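Goodall House Linen Services
3/29/21
Thread: changes to linen handling at the Trunthorpe building, effective with the next delivery. Residents, family members and staff are asked to read all posts before sending questions. (1/14)

2/14
The linen room has moved from the basement to the long room on the upper floor. The basement room is closed to linen of every kind. Carts left there will be returned to the floor they came from.

3/14
The move follows the stock review completed in December. The review recorded 1,547 items in circulation, of which 903 were sheets. The remainder were pillowcases, towels, cleaning cloths and blankets. Worn sheets have been withdrawn and will be cut down for use as dust covers.

4/14
Sheets are now folded in one pattern throughout the building. Fold in half lengthwise, then in half lengthwise again. Bring the short ends together and fold once more. The closed edge faces the front of the shelf.

5/14
Fitted sheets are folded by tucking the corners into one another before the sheet is laid flat. Staff who have not been shown this method should ask Reijo Nieminen, who supervises the linen room on the early shift.

6/14
Cloths are sorted by color. Blue cloths are for dusting and for wiping shelves and bed frames. Yellow cloths are for bathrooms. Green cloths are for the dining areas. A cloth found in the wrong bin goes back to the wash, even if it appears clean.

7/14
Cloths are folded in thirds and stored apart from bed linen. Please check inside large sheets before folding them. Small cloths are often carried along with a sheet from the dryer and have been reaching residents' beds.

8/14
Wiltedex detergent remains in use for all white and off-white linen. Measure with the cup supplied. Staff have been adding a second cup to heavy loads, and this practice is to stop. Heavy loads should be divided between two machines.

9/14
Fabric softener is not to be used on cloths or towels. It may be used on sheets only when the resident's care card allows it.

10/14
The upper room was chosen chiefly for its light. In the basement, stains were frequently missed at the folding stage and found only when a bed was being made. Each sheet should be opened fully and checked on both sides under the ceiling lights before it is folded.

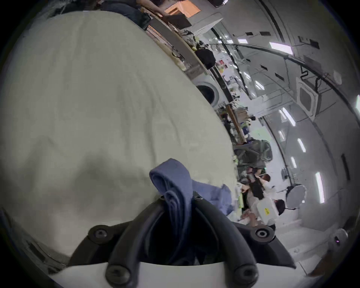
11/14
Any sheet with a stain, a tear or a loose hem is placed in the repair bin with a tag stating the fault. Tags are kept in the drawer nearest the door. Sheets must not be returned to the shelf untagged for someone else to deal with. Edis, our mending contractor, collects the contents of the repair bin at the end of each month and returns them with the following delivery.

12/14
The room is to be kept clear for folding. Coats, bags and meal trays may not be left on the work surfaces. Questions about lighting or air conditioning in the room should go to the building office, as the linen team is unable to adjust either one.

13/14
Families who launder a resident's bedding at home may continue to do so. Please mark each piece with the resident's name and room number in laundry ink. Unmarked bedding is held for 9 days at the front desk, after which it enters general stock.

14/14
Written questions may be addressed to Dennis Rowbotham, Linen Services, at the Trunthorpe front desk. Replies to this thread are read on working mornings.

Added: several replies ask about blankets. Blankets are still collected on the existing schedule and should not be sent up with the sheets. A separate notice on blankets and quilts will be posted once the new shelving is in place.

Added: the care card mentioned in post 9 is the white card kept inside the wardrobe door. Families who wish to change the softener instruction should speak to the floor nurse, who will sign and date the new card.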